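How to make a submission to your local council

Councils in most towns put a handful of proposals out for public comment every year: a rezoning, a change to bin collection, a new parking plan, the budget. Anyone who lives, works or owns property in the area can send in a submission, and some councils take them from people further away as well. You don't need a lawyer or any special form of words. The steps below use Ondport as the running case, but they work much the same way elsewhere.

Find the proposal

Go to the council's website and look for a page called "On exhibition", "Have your say" or "Public notices". If you can't find it, ring the front counter and ask for the list of items open for comment. Ondport also pins a paper copy to the board outside the library on Lloyd Street.

Write down the reference number and the closing date. The reference number needs to go on everything you send. Submissions without one can end up in general correspondence, and you may not hear back.

Read the right parts

A full planning document can be very long. Start with the officer's report, which is usually short and sets out what is being proposed and why. Then look at the map or schedule to see whether your street or neighbourhood is affected. After that, read only the sections that deal with your concern.

If the proposal amends an existing plan, get both versions. The Drudosstead Road parking changes exhibited in May showed only the new wording, and people had to ask for the old plan to see that the loading zone was going. Staff will email it if you ask.

Decide what you want

Before you write anything, finish this sentence: "I want council to ..." It might be to reject the proposal, to approve it, or to approve it with a change. Asking for a specific change is often the most useful, as a councillor can pick it up and move it as an amendment. "Keep the two-hour limit outside the chemist" can be voted on. "Think about the shops" can't.

Write the submission

Keep it under 1000 words. One page is fine. Set it out in this order:

1. Your name, address and contact details.
2. The reference number and title of the proposal.
3. Whether you support it, oppose it or want it changed.
4. Your reasons, with a short paragraph for each.
5. What you are asking council to do.

Two or three good reasons will do. Put the strongest first. Say how the proposal affects you in practical terms, such as the time of day the traffic builds up or how far you'd have to walk to the new stop. If you quote the report, give the page number.

Stick to the matter being decided. Comments about a councillor's character or an applicant's other businesses won't be considered and may be blacked out.

Check the privacy rules

Many councils publish submissions in the meeting agenda. In Ondport your name and suburb are published and your street address is removed. If you want your name withheld, say so at the top of the first page.

Send it

Email is the easiest. Put the reference number in the subject line and attach the submission as a PDF.

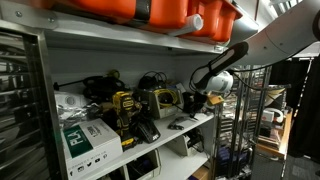

If you post it, allow extra days, as what counts is the date it arrives. You can also hand it in at the counter and ask for a stamped copy. Whichever way you send it, you should get an acknowledgement. If it hasn't come after a week, follow it up.

Ask to speak

Most councils set aside time for the public before the vote. You normally have to register by noon the day before the meeting. Speakers in Ondport get three minutes. Don't read your submission out, as councillors already have it. Pick your main point, explain it, and repeat what you're asking for.

After the vote

The minutes go up on the website once they've been confirmed. They will show the motion, any amendments and how each councillor voted. If the matter is deferred, your submission normally stays on file, but check whether the revised version will be exhibited again. If it is, you'll need to send a new one.

Page updated October 21, 2023

Related guides

How to read a council agenda
Starting a petition: wording and signatures
Checking that you're on the electoral roll
Zesusus Park rezoning: where to find the documents
How to request council records
Who looks after what: local roads and main roads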